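13 September 2019

Coin selection, continued. Finally a good day on this!

Picking up from the June notes, where I'd convinced myself that Rera was choosing badly because the fee estimate was off. Wrong tree entirely. The estimate is fine. I reran the old payouts with the fee rate pinned to one value all the way through and got the same silly picks, so the selector is at fault and the estimator can have its good name back (sorry, estimator).

What the wallet does at present: sort the unspent outputs from largest to smallest, take from the top until the target plus fee is covered, send the rest back as change. Quick and easy to reason about, and in a fresh wallet you'd never notice anything wrong with it. The trouble comes with a wallet like the Hematero one, which takes in lots of small payments and makes a payout run now and then. The big coins get broken up first, the change goes back in the pile a bit smaller, and the little coins sit at the bottom for ever because the selector never gets down to them. Come a busy spell with high fees, half of those little ones cost more to spend than they're worth.

I took a copy of the Hematero coin list as it stood this morning: 3,704 unspent outputs. I knew it was bad but I hadn't looked at it sorted by value before, and the tail is a wonderful thing to see if you like that sort of mess. It just keeps going. 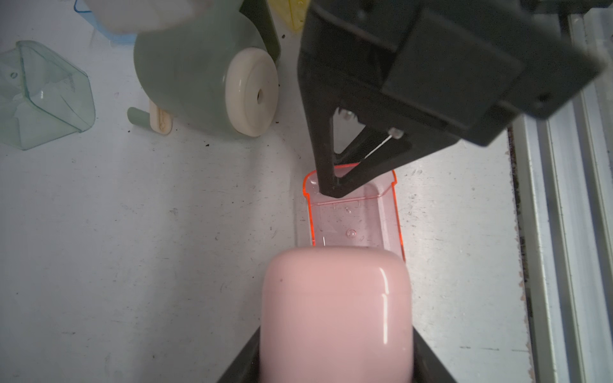 So the plan was to try the exact-match search first and only fall back on the old method when the search comes up empty. The idea is lovely. You treat each coin as in or out, walk down the tree, and give up on a branch as soon as the total is over the target by more than it would cost to make a change output and spend it later. If you land inside that window, you skip the change altogether and let the small excess go to the miners. One output fewer now, one input fewer later, and the payment gives away less about which output is ours.

Two things I got wrong before it would run properly:

- I was comparing raw values. They have to be effective values, i.e. the coin less what it costs to put it in as an input at the current rate. With raw values the search kept "finding" matches that fell short once the fee was taken off. Obvious now.
- Anything with a negative effective value must come out of the pool before you start. I'd left them in, and the pruning test assumes the running total only goes up as you add coins. With negatives in there it pruned good branches quite happily.

Once both were fixed I replayed the last batch of payouts, 33 of them, against the copied list, each starting from wherever the previous one left the pool. I used the Sorrentino replay script, with the seed fixed so anyone can get the same run. Change-free matches turned up far more often than I'd hoped! A wallet with a long tail of odd small values is exactly the sort where this search shines, as there are so many ways to add up to a number. The mess is helping us for once.

Three payouts hit the try limit and fell back. All large ones, where the target is so far up that the search wanders about among the small coins without getting near. I don't mind that. The fallback still gives a valid transaction, no worse than what we send today.

The part I don't love is that an exact match isn't always cheap. The search is pleased with any set that lands in the window, so on a couple of the replays it picked a great handful of tiny coins where two middling ones plus change would have cost less in fees today. When rates are low I want that (it's a free tidy-up). When rates are high I certainly don't. So there needs to be a score, something like: fee paid now, plus excess, plus or minus the difference between today's rate and the rate we think we'll see over the long run, applied to every input. At low rates more inputs score better, at high rates fewer. I sketched it out over lunch and it's only a few lines. I left it running on the Gutholm box with a range of long-run rates and the curves have the right sort of shape, bending where they should.

I'd like to switch it on for the next payout run in shadow mode: the old selector still builds the real transaction, the new one builds its own alongside, and we log both and compare.

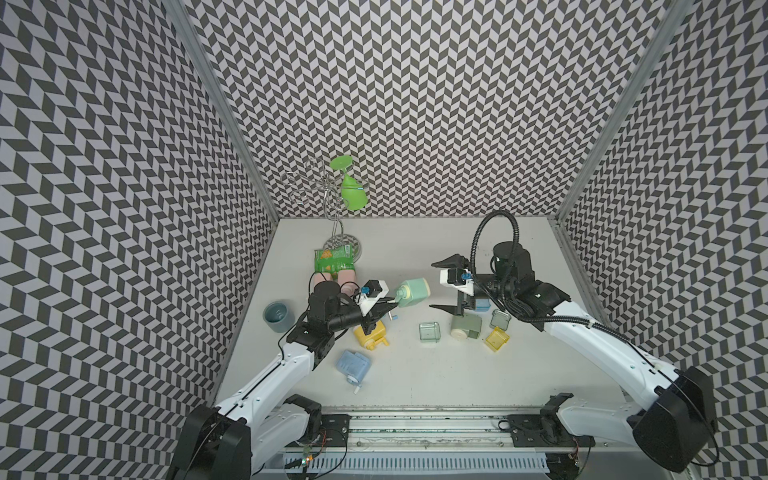
Wanda Bielecka thinks shadow mode will flatter the new selector. Her point, added to the shared copy this afternoon, is that the real pool will keep changing in the old selector's way, so every comparison starts from a pool the new one would never have produced. "You'll be measuring its first move over and over," she wrote, "and the whole worry is what the pool looks like after a season of its moves."

She's right, and it's a better objection than any of mine. The replay does carry the pool forward, but one batch is short. So: keep shadow mode for catching crashes and bad transactions, and do the proper comparison on a longer replay with both pools kept separately and the incoming payments fed to each in the order they arrived.

To do next:

- pull the full incoming history for Hematero, deposits and payouts in one file
- put the score in behind a setting, off by default
- test for a coin whose effective value is exactly zero (drop it, I think?)
- raise the try limit on Gutholm and see whether the three large payouts ever match
- ask Wanda where she gets her long-run rate from, mine is a guess

Search code is on the branch, tests pass, the seed for the replay is in the commit message.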